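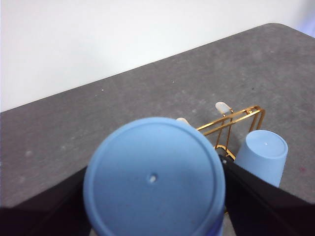 Prutdale community lunch program, progress to end October

Quick one as the full report is still with the bookkeeper. Numbers first. 488 lunches served this quarter across Prutdale and Staltotton, up on last quarter. Spent $1650 of the equipment line, mostly the second-hand fridge and getting it wired in. Receipts attached seperately.

Staltotton started slow. Hall was double booked for the first 2 sessions so we ran out of the church porch, soup only. Sorted now, key is ours until the end of the term.

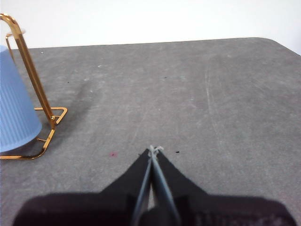
Paewai still not open. Council wants the grease trap looked at before they'll sign off on the kitchen, and the plumber can't get out there until after the rain. We'd like to move the Paewai wages across to transport in the meantime, please let us know if thats ok or if you need a form.

Transport is the sore point. Fuel is over budget, the Uvach run is a long way for a handful of meals but those are the people who can't get in to town. Not keen to drop it. Looking at doing it fortnightly with frozen meals.

Behind on: food safety refresher, the survey (printed, not handed out), new signage.

Next quarter: Paewai open, survey back, Christmas lunch at Prutdale. Menu to follow.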